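Support log > Laundry and linen > Gripper stations
June, posted by Isla Dalgleish, Plosthorpe site

Ticket 683: station 2 releases knitwear early

Reported Wednesday by the late shift. Skonar gripper opens before the fold position when the load is dark knitwear. Sheets and towels pass. Firmware reloaded, no change. Fingertips swapped with station 5, no change.
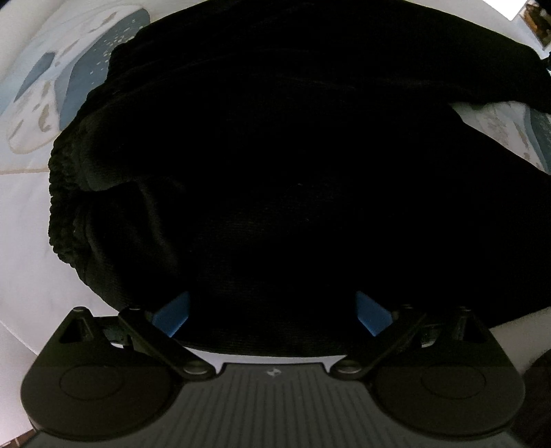
Grip threshold was set for flat linen. Raised by 3 steps on the knitwear profile. Fault not repeated on the next shift.

Staffing: folders at station 2 now select the profile by hand at each changeover. This adds a task that was not in the job sheet. Sheet to be amended before the Ornumdale line goes over. Ticket left open until then.

Comments

Kirstin Kerr: Who selects the profile when the folder is on break?

Isla Dalgleish: Sorter. Needs training first.

urquhart_lates: Same fault on 5 with thick cuffs. Can we have the new setting?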